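Teaching by hand, they say
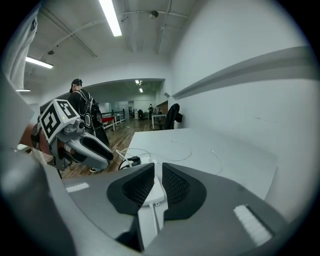
Two grippers, one marker cube and plenty of white cable.

I keep reading that showing a robot a job by hand is the easy way in. You hold the gripper, do the task, and the machine picks it up from you. Well, maybe. Zerrin Ertürk asked me over to Steltport in January to have a go, and I folded the same tea towel 30 times before my wrist gave up.

Did the robot learn to fold? It learnt my towel, on my table. Blagoje Stojanovska reckons 302 more goes would sort it. Last year he said that about the cups. I'd like to see it manage a towel I haven't touched, and then we'll talk.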